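## Section 4: Setting up the sorting bench for a shift
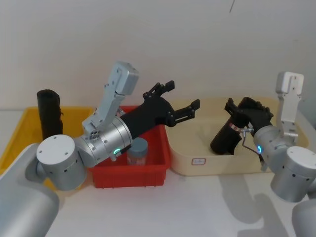
Before we get into the steps, a word to those of you who have been sorting returns by hand for years. The two-armed bench takes over the reaching and lifting, and it leaves you with the parts of the job that need a person: deciding what goes where, spotting damage, and keeping the bench supplied. Most people at the Inmont site found the first week a bit strange and the second week much easier, so please be patient with yourself (and with the bench).

You will need the bench key, a lint-free cloth, the shift sheet, and your Plavell sign-in. Allow 13 minutes the first time.

### 4.1 Laying out the containers

1. Make sure the bench is in **Hold**. On our arms, a green ring light means the arm has power and is ready for commands. It does not mean the arm is safe to reach under, so look at the status line on the screen as well.
2. Wipe down the tabletop, working from the back toward yourself. Crumbs and bits of tape under a container will tip it just enough to spoil a pick.
3. Set the containers in a row along the back of the table, close to the wall: yellow bin on the left, red bin in the middle, cream tray on the right. The order matters, as the Lacerda software knows them by position and has no idea what color they are.
4. Check that the label on the cream tray faces you. If the handwriting has worn off, write a new one before you start. Your colleague on the late shift will thank you.
5. Press **Confirm layout** and wait for the chime.

> **Note:** Please don't swap in a container of a different height, even for an hour. The hands are taught how far down to go, and a deeper bin means they close on air.

### 4.2 Loading items

1. Place items one at a time, with some space between them. It feels slow if you are used to tipping a whole box out, and you will be tempted – but a crowded bin is the most common cause of a stopped bench.
2. Stand jars upright with the lid fully screwed down. A loose lid can turn in the fingers and come away during a lift.
3. Tall items may stick up above the rim of a bin. This is fine as long as they stay steady when you nudge them lightly.
4. Long items can lie at an angle in the tray. The hand will take hold wherever it finds a good grip, and it will sometimes let go and try again. Let it finish.
5. Enter the batch on the shift sheet and step back behind the floor line.

> **Caution:** Glass goes in by hand and comes out by hand if there has been any kind of fault. Look for chips first, and wear the cut-resistant gloves from the drawer.

### 4.3 Starting the run

1. Turn the bench key to **Run** and keep your hand near the stop button for the first few picks.
2. Watch both hands. One may be holding an item while the other waits open over its own bin, and a pause like this is normal.
3. If a hand stays in one position for longer than 2 minutes, press **Hold** and read the message. Code 919 means the grip was not confirmed. Clear the item yourself, press **Retry**, and carry on.
4. If the same code comes back, leave the bench in Hold and call Sumaiya Uddin, who looks after the benches at Inmont and Stilcombe. You will not be marked down for a stopped bench.

> **Caution:** Never steady an item for the arm, however helpful it would seem. Both arms can move into the middle of the table, and the one you are not watching is the one that will catch your sleeve.

### 4.4 What changes in your day

You will spend less of the shift bent over a table and more of it checking and making decisions, which some people find tiring in a new way. Swap bench duty with a colleague at the break if you can. Nobody's targets are tied to how fast the arms work, and pick counts from the bench are kept apart from personal records.

Please do write down the things that bother you, small ones included. The back page of the shift sheet is for exactly this. The spacing rule in 4.2 came from a note left there in July by someone on the packing side, and the floor line was moved after another.

When you are ready to end the shift, go on to Section 5, and leave the key in **Hold** while you read it.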